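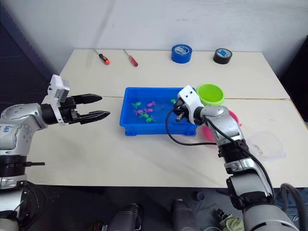 Toy fish and a blue tray: practice for a robot with two arms.

Fishing for a job: what happens when a robot comes to work?

Hello! Have you ever played that game at a fair where you scoop up a plastic toy and win a prize? I love it and I'm terrible at it. So I was very happy to find out that robots have to practice scooping too, and that some of them are learning the same sort of thing for real work.

I went to Piltcombe, where a firm called Satov looks after fish for garden ponds and aquariums. Real ones! There are 144 tanks, and somebody has to move fish between them with a net. Before a robot goes anywhere near a live fish, it gets toys.
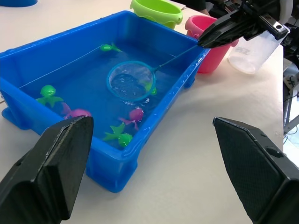 Words by Nayara Assunção
Friday, November 30, 2018

A net is a tricky thing for a machine. You and I just grab the handle and swish. The robot has to squeeze the handle hard enough to keep hold of it, tip the hoop into the water and bring it up under the toy. Water wobbles, so the toys drift about while it's trying. Octopuses, turtles, fish — they're all different shapes, and each one sits in the net in its own way.

Automation is the long word for getting a machine to do a job that people used to do. It might be a whole job, but very often it's one little bit of one. At Satov the bit is netting, and it's the bit that makes people's backs ache. On a busy day the team can move 3000 fish. Try bending over a tub for even 10 minutes and you'll see what I mean!

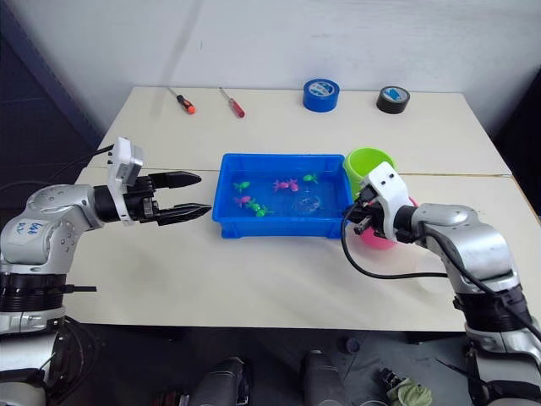
One arm on each side of the tray. Can you spot the see-through fish?

I asked the team if they were worried. Some of them were, a bit. If a machine does the netting, will there still be enough work for everyone? That's a fair thing to ask, and grown-ups in lots of workplaces are asking it. The plan here is that four people who now do netting all day will learn new jobs, such as checking the fish for illness and teaching the robot. The training starts in April. One man told me he'd miss the netting, sore back and all, and I did feel for him.

There's plenty a robot isn't much good at, too. People who know their fish can tell when one is swimming oddly or has gone off its food, and they'll keep doing that.
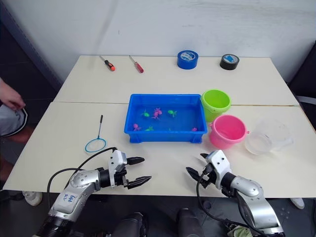
Toys in the water, with the net lying on the table.

Want to try it yourself? Float some bath toys in a washing-up bowl and scoop them out with a sieve, using only one hand. Now try it with kitchen tongs holding the sieve. Put a towel down first — I didn't, and my socks got soaked.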